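報道関係各位

2022年5月14日
株式会社Covon

Covon、ロボット設備の購入計画と予算づくりを支援する「Taltis」を8月に提供開始
小物の把持・移載工程を対象に、導入前の作業調査から5年間の費用計画までを一式で提供

株式会社Covon(以下、Covon)は、ロボットおよび周辺設備の購入を検討する製造業・物流業・研究機関向けに、設備計画支援サービス「Taltis(タルティス)」の提供を8月に開始します。申し込みの受付は本日から行います。

Taltisは、手作業で行っている小物の取り扱い工程を調べ、必要な設備の一覧、購入の順序、年度ごとの予算案を作成するサービスです。対象とするのは、ボトル、小箱、袋入り部品、工具など、形や硬さの異なる品物を人が手で持ち替えている工程です。ロボット本体の販売は行わず、見積の取得先も特定のメーカーに限定しません。

リースと保守の条件整理については、設備リース事業を営む株式会社Virnatier(以下、Virnatier)と協力します。また、提供開始に先立ち、充填・小分け作業を受託する株式会社Chou(以下、Chou)の作業室で試験運用を行いました。

■ サービス開始の背景

Covonには、ロボット導入の相談が設備投資の予算時期に集中して寄せられます。相談の多くは、本体の見積書が手元にあり、それ以外の費用がまだ決まっていないという段階のものです。

小物を扱う工程では、本体のほかにグリッパーの指先部品、品物を置く治具、カメラと照明、作業台、電源、安全柵またはエリアセンサー、現場の担当者が操作を覚える時間などに費用がかかります。これらは発注先が分かれるため、社内で一枚の予算表にまとめる作業が後回しになりがちです。本体の発注後に作業台の高さが合わないと分かり、翌年度の予算を待つことになった、という相談もありました。

もう一つの課題は、どの品物から自動化するかを決める材料が足りないことです。同じボトルでも、透明なもの、側面がやわらかいもの、キャップの縁に溝があるものでは、つかみ方も見え方も変わります。カタログの可搬質量だけで機種を選ぶと、指先の形を決める段階で選び直しになる場合があります。

Taltisでは、購入の前に手持ち式グリッパーを使って現場の品物を実際につかみ、つかめる位置、必要な開き幅、指先にほしい柔らかさを記録します。その記録をもとに設備の仕様を書き起こし、見積依頼書に添付できる形にします。

■ サービスの内容

Taltisは次の業務で構成されます。期間は標準で8週間です。

作業調査
Covonの担当者が現場に伺い、対象工程の品物、置き場所、作業の順序を記録します。生産を止める必要はありません。ただし、手持ち式グリッパーでの把持確認には作業台をお借りしますので、時間帯は事前に打ち合わせます。

把持確認
対象となる品物を手持ち式グリッパーでつかみ、持ち上げ、置く動作を行います。液体の入った容器については、液量を変えた状態でも確認します。品物は実際に使っているものをご用意ください。外箱やラベルの仕様が変わる予定がある場合は、変更後の見本もあわせてお預かりします。

設備一覧の作成
必要な設備を費目ごとに整理し、購入、リース、既存品の流用のいずれにするかの案を付けます。流用する場合は、現物の寸法と状態を確認した上で一覧に載せます。確認できなかったものは「未確認」と記載し、流用とは扱いません。

見積依頼書の作成
各社に同じ条件で見積を依頼できるよう、仕様と納入範囲をそろえた書式を作成します。据付、試運転、教育、搬入経路の養生といった、見積書によって含まれたり含まれなかったりする項目を明記します。

予算案の作成
初年度から5年分の費用を年度別にまとめます。消耗品、点検、ソフトウェアの更新料、指先部品の交換を含みます。減価償却や税務上の取り扱いは、お客様の経理部門または顧問税理士にご確認いただく前提で、空欄のまま項目だけを設けます。

■ 予算表の6つの費目

Taltisで作成する予算表は、次の6つの費目で統一しています。

(1)本体
ロボットアーム、コントローラー、架台。架台は本体メーカーの純正品と汎用の架台とで納期が異なるため、納期欄を別に設けています。

(2)把持
グリッパー、指先部品、指先部品の予備、取り付け用の金具。指先部品は品物の種類が増えたときに買い足すことになるため、2年度目以降にも欄があります。

(3)計測・確認
カメラ、照明、計測機器、表示装置。既存の計測機器を使う場合は、校正の時期と費用もここに入れます。

(4)作業環境
作業台、棚、部品の収納、電源と配線、床の補修。現場調査で見落としの多い費目です。コンセントの位置と容量、棚板の奥行き、頭上の梁や棚との距離は、必ず現地で測ります。

(5)安全
リスクアセスメントの実施費用、柵、センサー、非常停止装置、表示類。

(6)人と時間
操作教育、社内での立ち上げ作業、試運転中の生産への影響。社内工数は金額に換算せず時間のまま書くこともできます。どちらにするかは最初の打ち合わせで決めます。

費目の順番は固定です。複数の工程や拠点で予算表を作ったときに、同じ行どうしを比べられるようにしています。

■ 試験運用について

Chouは、他社から預かった液体製品の小分け、ラベル貼り、小箱への詰め合わせを行う会社です。品種の入れ替わりが多く、専用機を置くほどの数量がまとまらない品物を手作業で処理してきました。今回の試験運用では、ボトルを作業台から取り上げて次の工程に渡す作業を対象としました。

試験運用を始める時点で、Chouの社内には本体の候補が挙がっていました。候補の選定は可搬質量と到達距離を基準にしたもので、グリッパーの選定は本体の購入後に行う計画でした。Taltisではこの順序を入れ替え、把持確認を先に行っています。 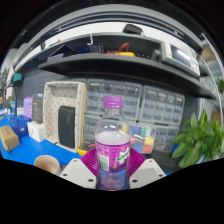 把持確認の結果は、品物ごとに一枚の記録票にまとめます。記載するのは、品物の名称、外形寸法、質量、つかむ位置、開き幅、指先の材質の候補、つかみ直しの有無、そして担当者の所見です。所見の欄には、キャップ側を持つとラベルの向きがそろわない、胴を強く挟むと容器が変形するなど、数値に表れにくい内容を書きます。見積依頼書に添付するのはこの記録票で、依頼先のメーカーからの質問もこの票の番号で受け付けます。

記録票がそろった段階で、Chouは対象とする品物を二つの組に分けました。初年度に扱う組と、指先部品を買い足して翌年度以降に扱う組です。これにより、初年度の把持費目に入れる指先部品の種類を減らし、その分を作業環境の費目に回す予算案を作成しました。作業台については既存品を流用し、補強の費用を計上しています。

見積の依頼は3社に対して行いました。納入範囲をそろえた依頼書を使ったことで、据付と教育の扱いを各社に聞き直す作業は発生していません。一方、納期については回答の書き方が各社で異なり、受注日を起点とするものと仕様確定日を起点とするものが混在しました。この点は依頼書の書式を改め、起点を指定する欄を追加しました。提供開始時の書式にはこの欄が含まれます。

Chouの本体の発注時期は、同社の社内決裁を経て決まります。機種名と金額は公表しません。

■ リースと購入の比較について

Virnatierとの協力により、設備一覧のうちリースに適した品目について、購入した場合とリースした場合の年度別の支払額を並べて示します。比較の対象は本体、コントローラー、計測機器、作業台です。指先部品や消耗品は対象に含みません。

比較表には、契約期間中に工程を変更した場合の扱いを記載します。たとえば、設置場所の移動に届け出が必要か、架台に穴をあけるなどの加工が認められるか、期間満了後に継続利用ができるかといった項目です。加工の可否は把持費目にも影響するため、設備一覧の作成時にあわせて確認します。

お客様がすでに取引のあるリース会社を利用することもできます。その場合、比較表の書式をお渡ししますので、同じ項目に沿って条件を取り寄せてください。Virnatierの利用はTaltisの申し込み条件ではありません。

■ 担当者のコメント

株式会社Covon 設備計画部 南 夏海(Natsumi Minami)

「予算の相談を受けるとき、最初にお願いしているのは、扱っている品物を机の上に並べていただくことです。見積書を見るのはその後です。品物が並ぶと、これは今年でなくてもよい、これは先に容器の形が変わる、という話が現場の方から出てきます。その話が予算表に載っていないまま発注に進むと、後から費目を足すことになります。

手持ち式グリッパーでの確認は、見た目には地味な作業です。一つつかんで、置いて、書く。その繰り返しです。ただ、記録票があると、メーカーの方と話すときに同じ品物の同じ位置を指して話ができます。Chouの皆さんには、通常の作業の合間に品物の準備と立ち会いをしていただきました。書式の不備もいくつか見つけていただき、提供開始までに直す時間が取れました。

Taltisの結果として、今年度は購入を見送るという計画になることもあります。その場合も記録票と設備一覧はお客様の手元に残りますので、次の予算時期にお使いください。」

■ 納品物

・作業調査報告書
・品物別の把持記録票
・設備一覧(購入、リース、流用の区分付き)
・見積依頼書一式
・5年分の予算表
・リースと購入の比較表(希望者のみ)

報告書と記録票はPDFと表計算ファイルの両方でお渡しします。表計算ファイルには計算式を残しますので、納品後にお客様ご自身で金額や年度を変更できます。調査中に撮影した写真の利用範囲は、契約時に書面で取り決めます。

■ 対象と条件

対象は、国内に作業現場を持つ法人および研究機関です。新設予定の現場については、図面と品物の見本があれば調査を行えますが、作業環境の費目は仮の数値となります。床、電源、搬入経路は、建物の引き渡し後に改めて確認します。

次の工程は対象外です。

・食品に直接触れる工程
・防爆仕様が必要な場所での工程
・人の持ち上げや移乗を伴う工程
・屋外に常設する設備

薬品や試薬を扱う工程については、把持確認に使う容器の中身を水などに置き換えられる場合に限りお受けします。置き換えができない場合は、空の容器による確認となり、その旨を記録票に記載します。

料金は、対象となる品物の種類と現場の所在地に応じた個別見積です。現地調査に伺う前に金額を提示し、調査後に追加の請求が生じる場合は事前に承諾を得ます。お客様の予算申請の締め切りが決まっている場合は、申し込み時にお知らせください。納品日から逆算して日程を組みます。

■ 申し込みから納品までの流れ

まず、申込書に対象工程の概要と、扱っている品物の種類をご記入いただきます。機種や設置場所が決まっている必要はありません。続いてオンラインまたは対面で打ち合わせを行い、調査の範囲を確定します。

契約後、品物の見本と現場の図面をお預かりします。図面がない場合は、調査当日に寸法を測り、簡易な配置図を作成します。現地調査と把持確認の後、中間報告として記録票の案を提出し、現場の担当者に内容を確認していただきます。設備一覧と予算表の作成は、この確認が済んでから始めます。

中間報告の確認者は、実際に作業をしている方を一人以上含めてください。購買部門や経理部門の方には、予算表の初稿の段階から加わっていただくことをお勧めします。社内の予算書式が決まっている場合は、初稿の時点でその書式への転記表も作成します。

納品後の質問は、納品日から3か月間、追加料金なしでお受けします。品物の追加や工程の変更に伴う再調査は別途の見積となります。

■ 今後の予定

8月の提供開始後は、受付順に調査日程を調整します。同じ時期に複数の現場を希望される場合、現場ごとに日程が離れることがあります。

また、把持記録票の書式は、Taltisを申し込まれない方にも提供開始と同時に公開します。自社で把持確認を行う場合や、メーカーの貸し出し機で試験を行う場合の記録にお使いいただけます。書式の改変は自由です。

Virnatierとは、リース期間中に指先部品や架台を変更する場合の手続きについて協議を続けています。内容が決まり次第、比較表の項目に反映します。

■ 会社概要

株式会社Covon
事業内容:生産設備および研究設備の導入計画、仕様書作成、調達支援

株式会社Virnatier
事業内容:産業用設備および計測機器のリース、保守契約の取り扱い

株式会社Chou
事業内容:液体製品の小分け、ラベル貼付、詰め合わせ作業の受託

■ 本件に関するお問い合わせ

株式会社Covon 設備計画部 Taltis担当 南
お問い合わせはCovonウェブサイトの問い合わせフォームで受け付けています。件名に「Taltis」とご記入ください。取材のご依頼も同じフォームからお送りください。Chouの作業室の見学は受け付けておりません。

※記載の内容は発表時点のものです。提供条件は予告なく変更することがあります。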